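Venano releases new grasp planner for glass and other see-through objects

12/08/2026

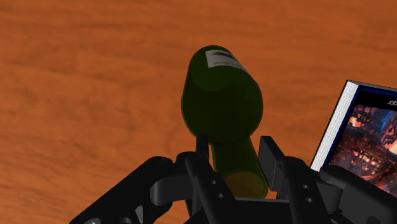 The software company Venano has released a new version of its grasp planning package, with the main changes made for transparent and half-transparent objects such as bottles, jars and drinking glasses. The package is called Jeltard, and it runs on the arm controllers that many small laboratories already have. Version 2 can be downloaded from today by everybody with an existing licence.

Glass has been a weak point of the earlier version. Depth sensors often give wrong values on it, or no values at all, and the old planner treated the missing points as free space. The fingers could then close too early or arrive at the wrong height. In the new version, the planner keeps a separate estimate of the outline, taken from the colour picture, and compares it with the depth data before it chooses where to hold the object.

"We had customers who put tape on their bottles so that the robot could find them," said Setsuko Maruyama, who leads the perception group at Venano. "It works, but it is not a nice solution in a kitchen or in a shop."

The development was done mostly in simulation. The team prepared 606 tabletop scenes with bottles, books, boxes and other household things, and changed the light, the table surface and the angle of the wrist camera between the runs. A grasp on the neck of a bottle was one of the standard tasks, as the neck is narrow enough for a two-finger gripper but leaves the heavy part of the bottle far from the hand. The controller must therefore expect a turning force when the arm moves — the old version did not calculate this at all.

According to Bülent Uysal, who wrote most of the new control code, the grip force is now adjusted up to 700 times per second. The earlier version used one fixed value for the whole movement, and the user had to find this value by trial. Mr Uysal said that the fixed value is still available as an option, for those who prefer to keep their old settings.

The release also brings changes in the tooling. Scene files can be edited as plain text, a failed plan now gives a readable message with the joint that caused the problem, and recorded runs can be played again step by step. Users of the old scene format need to convert their files with a small program which is included in the download.

The engineering firm Katayama has been testing the software since April on its own arms. Yae Tsuji, the project engineer there, said that the planning is clearly better with green and brown glass, but that very thin clear glass remains difficult. She also asked for shorter planning times when objects stand close together. Venano has 205 open requests on its public list, and this one is near the top.

A version for grippers with three fingers is being prepared. The company did not give a date for it.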